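青年地域奉仕制度における入所研修と配属情報の伝え方
キンドフ(Kindov)市の研修所を例として

地域社会学演習 プロジェクト報告書
オレスト・リセンコ(Orest Lysenko)
提出日 2024年9月23日

はじめに

この報告書は、キンドフ市の青年地域奉仕制度について、特に入所研修のあいだに参加者へ配属の情報がどのように伝えられているかを調べたものです。奉仕制度そのものの良し悪しを論じることは、目的に入れていません。制度の評価については先輩の論文がすでにありますので、私は研修所の中の連絡という、もう少し小さい問題を選びました。

私がこの問題に関心を持ったのは、昨年この制度に参加した友人の話を聞いたためです。友人は研修の最後の日の夕方になって、自分が行く町の名前を知りました。その町には親戚も知り合いもなく、部屋を探す時間もなかったので、最初の何日かは学校の宿直室に泊めてもらったそうです。友人は怒っていませんでした。「みんな同じだったから」と言いました。私は、みんな同じであるならば調べる価値があると考えました。

制度の概要

キンドフ市の青年地域奉仕制度は、高等教育を終えた人が地方の学校、診療所、役場、農業事務所などで働く制度です。参加者はまず市の東にあるベドヤ(Bedoya)研修所に集まり、宣誓式に出たあと、共同生活をしながら講義と実習を受けます。研修の期間は3週間です。その後、それぞれの配属先へ移動します。

今年8月の回の参加者は720人でした。この数は研修所の事務室が掲示していたものです。参加者は小隊に分けられ、小隊ごとに世話役の職員がつきます。朝の点呼、食事、講義の部屋、夜の集会はすべて小隊を単位として行われています。そのため、連絡も小隊を通して流れることが原則になっています。

配属先の決定は、研修所ではなくヨルタウ(Joltau)県の青年局が行います。研修所は青年局から名簿を受け取り、それを参加者に伝える役目を持っています。私は調査を始める前、研修所が配属を決めていると思いこんでいました。参加者の多くも同じように考えていて、不満を研修所の職員に言うことが多いようです。この点は後でもう一度述べます。

調査の方法

調査では、聞き取りと文書の確認の二つを行いました。聞き取りは、研修を終えて配属先に移った参加者33人に対して行いました。このうち一部の人には電話で、残りの人には配属先の町で直接会って話を聞きました。質問の内容は、配属先をいつ知ったか、だれから知ったか、知ったあと何をしたか、そして知る前に何を知りたかったか、です。

文書については、研修所の掲示板に貼られた通知と、小隊の世話役に配られた連絡票を見せてもらいました。連絡票の写しを取ることは許可されなかったので、日付と件名だけをノートに書きました。世話役の職員にも話を聞きたいとお願いし、4人の方が時間を作ってくださいました。職員の方の名前と担当の小隊は、約束により書きません。

この方法には弱い点があります。聞き取りに答えてくれた人は、私の友人や友人の紹介による人が中心で、全体を正しく代表しているとは言えません。また、研修が終わってからの聞き取りですので、記憶が変わっている可能性もあります。私はこの結果を割合で示すことはしないで、どのような種類の経験があったかを示すことにします。

結果 その一 情報が届く道

配属の情報が参加者に届く道は、大きく分けて三つありました。

第一は、掲示板です。事務室の前の掲示板に名簿が貼られ、参加者は自分の番号を探します。これが正式な発表とされています。しかし、掲示板の前の通路は狭くて、発表の日にはとても混雑します。名簿は番号の順ではなく配属先の地区の順に並んでいるため、自分の地区を知らない人は、最初から最後まで読まなければなりません。ある参加者は、途中で人に押されて場所が分からなくなり、もう一度最初から読んだと話しました。

第二は、世話役の職員です。職員は掲示の前の晩に名簿を受け取ることがあります。早く教える職員と、掲示まで待つ職員がいました。どちらも規則には反していません。規則に書いていないからです。早く教えた職員の一人は、夜のうちに家族と電話で相談できるほうがよいと考えた、と説明しました。待った職員の一人は、名簿が朝までに変わった経験があるので、まちがいを教えたくないと言いました。私は二人の説明がどちらも理解できます。

第三は、プラリコ(Pralico)という連絡用のアプリです。研修所はこのアプリを出席の確認に使っていますが、配属の発表には使っていません。それでも参加者たちは自分たちでグループを作り、掲示板の名簿を撮って、互いに送り合っていました。聞き取りをした人の中には、掲示板をまったく見ないで、このグループだけで配属先を知った人もいました。便利ですが、古い名簿の写真がいつまでも残るという問題があります。名簿が訂正されたあとに古い写真を信じて、ちがう地区のバスの列に並んだ人がいました。その人は出発の前に気がついたので、大きな問題にはなりませんでした。

結果 その二 参加者が知りたかったこと

配属先の名前のほかに何を知りたかったか、という質問には、予想より具体的な答えが集まりました。いちばん多く出たのは住む場所についてです。配属先が部屋を用意するのか、自分で探すのか、探すのであればだれに相談すればよいのか。次に、到着の日に事務所が開いているかどうか。三番目は交通費で、先に自分で払うのか、あとで戻ってくるのかが分からなかったそうです。

仕事の内容を先に知りたかったという人は、私が考えていたより少なかったです。理由を聞くと、仕事は行けば教えてもらえるが、寝る場所は行ってからでは遅い、という答えでした。私は質問票を作るとき仕事についての質問を先に置きましたが、順番を逆にするべきでした。

もう一つ、健康についての答えがありました。薬を毎日飲んでいる人は、配属先の近くに薬局があるかどうかを心配していました。研修所の診療室に相談した人は、一か月分の薬を出してもらえたそうです。けれども、この相談ができることを知らない人もいました。診療室の案内は入所の日に渡される冊子に載っています。冊子は厚く、入所の日には読む時間がないので、あとで読むつもりで忘れてしまったという話でした。

結果 その三 研修所と青年局の関係

職員の方の話から、名簿の到着が遅くなる理由も少し分かりました。青年局は、受け入れ先の学校や診療所から返事を集めてから配属を決めます。返事が遅い受け入れ先があると、その地区全体の名簿が遅れます。研修所は早く送ってほしいと毎回お願いしていますが、研修所から受け入れ先に直接連絡することはできません。

参加者はこの仕組みを知りませんので、発表が遅いと研修所の事務室に行って質問をします。事務室の職員も答えを持っていないので、「もう少し待ってください」と言うことしかできません。ある職員は、発表の前の数日は同じ返事を一日中くりかえしていて、声がかれると話しました。参加者のほうでは、職員が知っていて隠していると感じた人がいました。お互いに相手の事情が見えないことが、必要のない不信を作っているように思います。

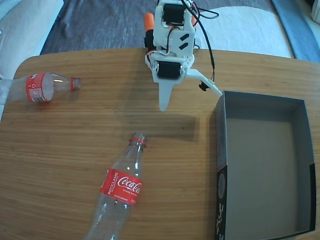
配属先が決まったあとに、変更を申し込むことはできますか。

変更の申し込みは、健康または家族の理由がある場合に限って、研修所の事務室で受け付けています。申込書に理由を書き、必要なら診断書をつけて出すと、事務室が青年局に送ります。結果が出るまでは、もとの配属先に行って待つことになっています。

この手続きは冊子にも載っていますが、聞き取りでは、申し込みができることを配属先に着いてから知ったという人がいました。着いたあとの申し込みは県の青年局の窓口で行いますので、遠い地区の人には移動の負担が大きいです。

考察と提案

結果をもとに、研修所の中でできることと、青年局と相談が必要なことを分けて考えました。

研修所の中ですぐにできるのは、名簿の並べ方を変えることです。番号の順の名簿も作って、地区の順の名簿のとなりに貼れば、自分の場所を早く見つけられます。小隊ごとに切り分けて、それぞれの宿舎の入口に貼る方法もあります。職員の方にこの案を話したところ、紙の量は増えるが混雑は減るだろう、とのことでした。ただし訂正があったとき、すべての場所の紙を取りかえる人を決めておく必要があります。

名簿に版の番号と貼った時刻を書くことも提案します。アプリで写真が回ることを止めるのは難しいと思いますが、時刻が写っていれば、古い名簿かどうかを自分で判断できます。

世話役の職員が前の晩に教えてよいかどうかは、規則で一つに決めたほうがよいです。私個人は、変更の可能性があることを伝えた上で教えるほうに賛成です。けれども、これは職員の方の負担にも関係しますから、学生の私が簡単に結論を出すことではないと思います。

青年局と相談が必要なのは、住む場所の情報です。受け入れ先が青年局に返事をするとき、部屋の有無と連絡係の名前をいっしょに書いてもらえば、名簿に加えることができます。返事の用紙に欄を足すだけですので、費用はあまりかからないはずです。ただ、返事そのものが遅い受け入れ先に、さらに書くことを増やすことになります。この点について青年局の考えを聞きたくて手紙を出しましたが、提出日までに返事をいただくことができませんでした。

残った課題

今回の調査では、受け入れ先の学校や診療所の話を聞いていません。返事がなぜ遅くなるのかは、受け入れる側に聞かなければ分かりません。また、途中で研修をやめた人の経験も入っていません。連絡の問題が理由でやめた人がいるかどうかは、今の資料からは何も言えないです。

聞き取りの質問票と、通知の件名の一覧は、付録として演習室のファイルに入れました。質問票には、上に書いた順番の問題がそのまま残っています。次に使う人は、住む場所の質問を前に移してから使ってください。

謝辞

忙しい時期に話を聞かせてくださった参加者の皆さん、ベドヤ研修所の職員の皆さんに感謝いたします。日本語の表現については演習の仲間に何度も直してもらいました。まちがいが残っている場合、その責任は私にあります。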